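Kitchen Sink and Counter Care: Notes From Skavarmont Street

A sink gets more wear than anything else in the kitchen and usually gets the least attention. Most of what follows takes less than five minutes a day.

Daily cleaning

Rinse the basin after the last dishes of the evening. Food acids and coffee sit on the floor of the sink overnight and leave rings. Use a soft sponge and plain dish soap, then wipe the walls from the top down. Steel wool leaves marks on nearly every light-colored finish, and those marks pick up dirt faster than the rest.

If you wash vegetables in the sink, do it before the greasy pans go in. Hold them under running water or use a colander, and keep them off the basin floor.

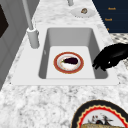 Eggplant on a red-rimmed plate in an undermount sink.

The joint under the rim

With an undermount sink, the line where the stone meets the rim collects grime. Run an old toothbrush along it once a week with a little soap. If the caulk has gone black, scrubbing will not bring it back. Cut it out with a plastic scraper, let the joint dry overnight, and run a new bead of 100% silicone. Daiane Magalhães, who redid hers in September, recommends taping both sides first and pulling the tape while the bead is still wet.

Speckled counters

Speckled stone hides crumbs well, so go by touch. Sweep your palm across the counter before you wipe it. For the sealer, put a spoonful of water on the stone and leave it for ten minutes. If it leaves a dark spot, the counter needs sealing again.

Skip vinegar on marble. Granite stands up to it better, but repeated use wears the sealer. Warm water and dish soap will do for both.

Plates with a metallic edge

Gold bands wear off with abrasive pads and strong dishwasher detergent. Wash these plates by hand and do not leave them to soak. Dried sugar glaze comes off with warm water and a minute's wait. Keep them out of the microwave if the band is real metal. 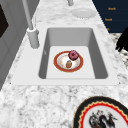
Slow drains

Pull the strainer and clean it first. If that does not help, put a bucket under the trap and unscrew it by hand. Muthu Marar keeps a spare set of trap washers in a jar under the sink, and they cost less than 2 dollars at Brandão Hardware. Tighten the nuts by hand only, then run the water and check for drips.

Windows and tile

Steam and cooking oil settle on kitchen glass. Wash the frame before the pane, or dirty water will run down over clean glass. Dark frames show streaks, so dry them with a cloth as you go. Tile beside a window can be washed with the same soapy water. Do the grout last, with a stiff nylon brush.

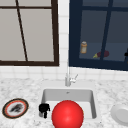

Brown and navy window frames with white tile between them.

Check the bottom ledge of each frame in cold weather. Water that sits there gets into the corners and lifts the paint. A folded dish towel along the ledge overnight will catch most of it. Hang it up in the morning to dry.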